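One Plug Too Many: tidying up how we charge things
Speaker notes, Sunil Roy, Saltness village hall, evening talk
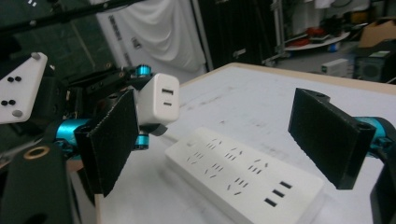 Before I start

Say hello, check the back row can hear. Slides come on after the kettle break, so talk to people and don't look at the wall.

I've got 45 minutes including questions. Last time I ran over and missed the raffle, so keep an eye on the clock by the door.

Opening

Ask for hands up: who has a drawer at home with old chargers in it? Then: who knows what they all belong to? (Expect laughing. Wait for it.)

Tell them about my own drawer. I emptied it out in October, the week we moved the office from upstairs to the back bedroom at Furnham, and it took me a whole evening. There were chargers in there for phones I'd given away years ago, and one for a shaver I have no memory of buying. My sister-in-law took a photo and sent it to the entire family.

Two kinds of port

Go back to the opening slide. Little white cube, two ports on the front, the bigger rectangular one above and the smaller one below. Take it slowly, plenty of people have only ever called them "the old one" and "the new one". The rectangular one is USB-A and the small one is USB-C. Pass round the two leads from my bag so they can feel the difference. USB-C goes in either way up, which always gets a cheer from somebody!

A cube like that suits a bedside table or a spare room, where one person might have an old lead and the next a new one. I keep one in the hall for visitors and I've stopped lending out my own.

Look at the strip

Same slide. Point at the strip lying across the table, and then at the black USB ports stacked near the end of it. Ask the room: do you need the cube at all if the strip has those? Let them argue for a minute.

My own answer is, it depends on the lead. Those ports on the strip are the rectangular sort, same as on my strip at home, so if your lead has the small end you still want the cube. And if you travel, the cube goes in your pocket and the strip stays put.

Watts, but only briefly

Keep this short, I lost people here at Sarkar House. The number that matters is in tiny print on the charger, usually near the pins. My phone is happy on 30 watts. My laptop wants 65 and sulks on anything less (it charges, but you could grow tomatoes while you wait). Hand out the magnifying glasses and have everyone read the one they brought with them. If there's no readable marking at all, it goes in the recycling box by the stage.

Safety bit

Don't rush. Never plug one extension into another. No heaters, kettles or tumble dryers on a strip, straight into the wall please. Check the rating printed on yours and add up what's on it. If a plug feels hot or smells funny, switch off at the wall and stop using it. And don't run the cable under a rug, my dad did that for years and the flex was worn right through in one spot.

Sorting the drawer

What I did, in order. Everything out on a clear table. Each charger paired with the thing it charges. Anything paired gets a paper label round the cable, and I used the Kunent ones with the string, though masking tape does just as well. Anything left over goes in a bag with the month written on it. If you haven't opened the bag by spring, off it goes to the tip, in the small electricals bin.

Show my labelled box (it's under the table, don't forget it again).

Questions

They will ask about leaving phones on all night. Say I charge mine in the evening, on a hard surface, never under a pillow. They will ask about wireless pads too, and I'll say I have one and mostly put my keys on it.

Raffle straight after. Leads back in the bag, both of them, and magnifying glasses to the front.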